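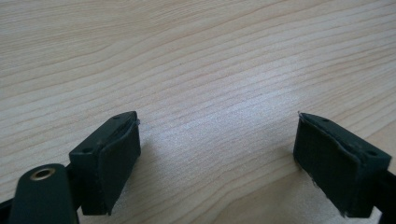 How to Enroll in a Studio or Performance Course as a Non-Major

Windcombe College, Office of Arts Advising
Last updated Jun 28, 2019

Students in any degree program at Windcombe may take studio and performance courses for humanities or elective credit. Enrollment in these courses works differently from enrollment in a lecture course. Seats are limited, several courses require the permission of the department, and most carry a materials fee. This page explains the steps in the order in which they should be completed.

Before you begin

You will need your current degree audit, your student account login, and a tentative schedule for the coming term. If you are on academic probation, you must meet with your academic advisor before requesting a seat. First-year students may request any course numbered below 200. Transfer students should wait until their prior credits have been posted, as the system reads unposted credits as missing prerequisites and will reject the request.

Step 1. Confirm the requirement you want the course to meet

Open your degree audit and find the section labeled Distribution. A studio or performance course may count as Humanities, as Creative Expression, or as a free elective, depending on your program. The same course may be classified differently in two programs. Introductory Acting, for instance, meets the Humanities requirement for students in the sciences but counts only as a free elective for students in the School of Business.

If the audit does not show the course under the heading you expect, do not assume that it will be moved there later. Send the course number and your program name to your academic advisor and request a written answer. Keep the reply until you graduate.

Step 2. Choose a course at the right level

Courses for non-majors are marked with the letter N in the catalog. They assume no previous training. Courses without the letter are open to non-majors only after all majors have registered, and the instructor may ask for a portfolio or a short audition.

The following N courses are normally offered every fall:

Introductory Acting
Drawing from Observation
Stagecraft and Set Construction
Voice for Beginners
Printmaking
Movement for the Stage

Read the full catalog entry before deciding. Contact hours in studio courses are longer than the credit value suggests. A three-credit drawing course meets for six hours each week, and students are expected to spend a similar amount of time on assignments outside class. Stagecraft requires attendance at two evening work calls during the term, the dates of which are printed in the syllabus.

Step 3. Check your total credit load

The maximum load without special approval is 17 credits. If adding the course would take you over this limit, complete the Overload Petition before you request the seat. Petitions are reviewed by the dean of your school, and a decision usually takes five working days. A seat cannot be held while a petition is under review.

Students who already carry two laboratory courses should look closely at their weekly schedule. Studio blocks cannot be divided, and an instructor is not able to excuse you early each week to reach another class.

Step 4. Request the seat in Novier

All requests for N courses are made through Novier, the registration portal. Requests sent to instructors by email are not recorded.

Log in to Novier and select Arts Enrollment from the left-hand menu.
Enter the five-digit course number. Do not search by title, as sections of the same course may be taught in different buildings.
Select the reason for your request. Choose Distribution if you confirmed this in Step 1. Otherwise choose Elective.
Enter one alternate course. This field is optional, but requests with an alternate are easier to place.
Select Submit, then wait for the confirmation number to appear. Closing the window early cancels the request.

Each section of an N course is limited to 20 students. Seats are assigned in order of class standing, and then in the order in which requests were received. You will be told the result through your college email account.

The portal opens for fall requests in April and remains open through the second week of classes. Students who miss the opening date may still submit a request. A number of seats are released during the summer when students change their plans.

Step 5. Respond to the offer

An offer of a seat expires after three days. To accept it, return to Arts Enrollment in Novier and select Accept. If you have been placed on the waiting list, no response is required. Your position on the list is displayed next to the course number and is updated each morning.

Do not register for a second course at the same hour as a safeguard. The system will treat this as a conflict and remove you from the waiting list. Speak with an advisor if you need a backup at another time.

Step 6. Pay the materials fee

Materials fees are charged to your student account after you accept the seat. The current fee for Printmaking and for Stagecraft is $175. Drawing from Observation has a lower fee, listed in the catalog, and students in that course buy their own paper. Acting, Voice, and Movement have no materials fee, although students must obtain the required scripts or scores.

The fee is refundable in full until the end of the first week. After that date it is not refunded, even if the course is dropped without a grade. Students who receive need-based aid may apply to the Fashola Fund, which covers materials fees for non-majors. The form is available at the Arts Advising desk and asks for a copy of your aid letter.

Step 7. Prepare for the first meeting

Attendance at the first meeting is required. A student who is absent without notice will lose the seat to the next person on the waiting list. If you have a conflict caused by illness, religious observance, or college travel, write to the instructor before the class begins.

For acting and movement courses, wear clothing that allows you to sit and stretch on the floor. Street shoes are not permitted in Studio 23. For stagecraft, closed-toe shoes are required from the first day, and long hair must be tied back. Safety instruction takes place at the first meeting and is not repeated. Students who join the class later must complete it with the shop supervisor before using any tools.

Leftover paint, solvent, and ink must be placed in the Wastex bins beside the shop door. They may not be poured into the sinks.

Grading options

Non-majors may take one N course per year on a Pass/No Pass basis. The choice is made in Novier under Grading Basis and must be entered by the end of the fourth week. A course taken Pass/No Pass may count as a free elective, but several programs do not accept it toward the Humanities requirement. Check with your advisor before changing the basis.

Grades in performance courses are based largely on attendance, preparation, and written response papers. Previous experience is not a factor. Students in Introductory Acting present a short scene in the last week of the term, and this presentation takes the place of a final examination.

Dropping the course

You may drop an N course in Novier through the end of the third week. After that time, a withdrawal form signed by the instructor is needed, and a W will appear on your transcript. Lockers must be emptied and borrowed tools returned before the form can be signed.

Where to get help

The Arts Advising desk is open during regular office hours throughout the term. Bring your student ID and the confirmation number from your request. Questions about charges should be directed to the Student Accounts office, and questions about accommodations to the Accessibility office, preferably before classes begin.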